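Boards > Paper and Print > Storage and Supplies > Flat or rolled for large sheets?

12 replies · 15 shares

Vlasta Šimko
Oct 14, 2020

I'm moving my paper into a smaller room at the end of the month and need to decide how to store it. I have almost 600 large sheets, mostly medium weight, some tissue, some heavy cotton. Right now everything lies flat between boards on top of two dressers. That won't work in the new place because there is only room for one dresser.

The choices I see are a used flat file (a Beststead, five drawers, the seller in Rosenthal wants $829 and I'd have to get it up the stairs) or tubes standing in a corner. The tubes would cost me next to nothing. I already have a few of the wide Kekex ones with the metal caps. 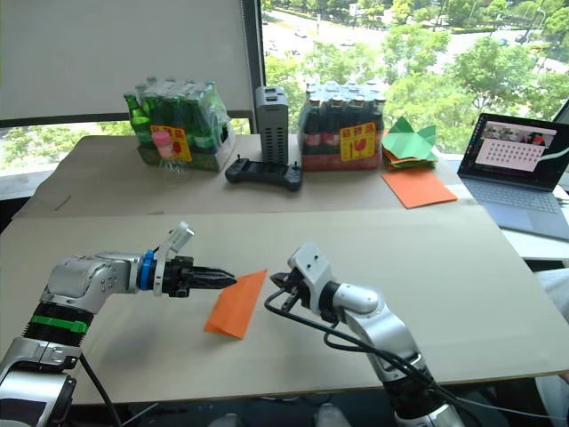 My worry with tubes is how long it takes the paper to relax afterward. I mostly fold and score, and a sheet that wants to roll up makes it hard to hit a line. My worry with the flat file is that it's a lot of money, and I have read that the shallow drawers on that model stick.

What are people doing who don't have a whole room for this?

Paweena Chuensuk

Flat. If you fold, there isn't much to think about. I kept paper in tubes for six years and every project started with a day of weighting sheets down. Thin stock relaxed fine. The heavy cotton never did completely, and I'd get a fold that drifted toward one end.

Do check the drawers before you pay. On the Beststead the runners are fine but the bottoms sag in the middle if someone overloaded them. Pull each one out all the way and lay a straightedge across it.

Hauke Stüber

I don't agree that it's settled. I've stored in tubes for 15 years and the trouble people have nearly always comes from rolling too tight. Use the widest tube you can find. Roll a few sheets together, loosely, with the outside of the curl being the side you will work on. Don't pack the tube full.

$829 is a lot for a cabinet that may or may not make it up a staircase.

Paweena Chuensuk

A wide tube takes as much floor as a dresser once you have enough of them for that many sheets.

Hauke Stüber

They stack. Mine lie on brackets over the door.

Edeltraud Hellwig

I have done both and ended up with neither. I keep large sheets in portfolios that stand on edge behind a bookcase. It only works if they are full enough that nothing slumps, and if you put a stiff board on each side. A half-empty portfolio is the worst storage there is. The sheets slide down and you get a soft bend along the bottom that will show in anything you make.

Vlasta, which way does the window face in the new room? You haven't said anything about light, and I'd worry about that before I worried about curl. Colored paper fades at the edges even in a stack.

Vlasta Šimko

West, and it's a big one. There's a radiator under it. I had planned to put the work table there and the storage on the inside wall.

Edeltraud Hellwig

Inside wall is right. An outside wall gets damp behind furniture in winter. Leave a hand's width of space behind whatever you put there.

Birgit Stüber

Same household as Hauke, so I know the tubes over the door very well. They are fine for paper you use often. The ones at the back haven't been opened in years and I wouldn't want to bet on what is in them. Label both ends.

For what it's worth, whichever way you go, I'd sort before you move. When we moved I did it like this and it cut the pile by a third:

1. Pull out anything with a dent, a stain or a bad corner. Trim it down now to a size you use. Small sheets fit in a normal drawer and stop being a problem.

2. Sort what's left by weight and not by color. Heavy goes at the bottom. Mixed weights in one stack are what cause the waves, because the thin ones take up moisture faster.

3. Mark the grain direction lightly in pencil on a back corner. You think you'll remember and you won't. For colored stock I cut a narrow strip from the offcuts, bend it both ways, and write on that.

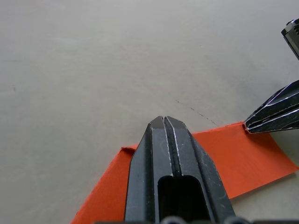 4. Wrap each group in plain acid-free paper, folded over like an envelope, no tape. Clalline makes a cheap one that comes on a roll. Brown kraft is okay for a month or so but don't leave it on for years.

5. Carry them flat on a board, even if they're going into tubes at the other end. Most of my damaged sheets were damaged on the stairs.

Once you have done that you may find you don't need a cabinet at all.

Vlasta Šimko

Thank you, this is very useful. I started on step 1 last night and have already found a whole packet of tissue with foxing on it that I had forgotten about.

On the curl question, I did a small test. I rolled three sheets of the medium weight in a Kekex tube and left them for a week, then laid them out next to three that had stayed flat. The rolled ones lifted at the corners but went down under a book overnight. I scored and folded both sets the next day into strips. On the medium weight I honestly couldn't sort one set from the other by the folds. I haven't tried the cotton.

So I'm leaning toward a mix. Cotton flat under the bed in a shallow box, medium in tubes, tissue in the dresser. It would save me the $829.
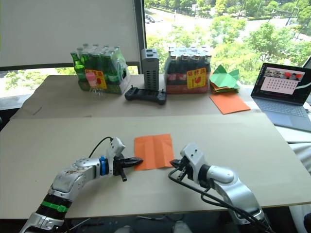
Hauke Stüber

A week is too short to say much, even though the result is on my side. Leave them until spring and do it again. Humidity will change more than the tube does.

Paweena Chuensuk

Under the bed is fine if the box has a lid that closes. Dust gets in the folds and you can't brush it out of cotton. I still say buy the cabinet if the seller comes down in price. You'll use it for the rest of your life and paper collections don't get smaller.

Edeltraud Hellwig

Mine did, when I stopped ordering samples. Measure the stairs first, please, including the turn at the landing.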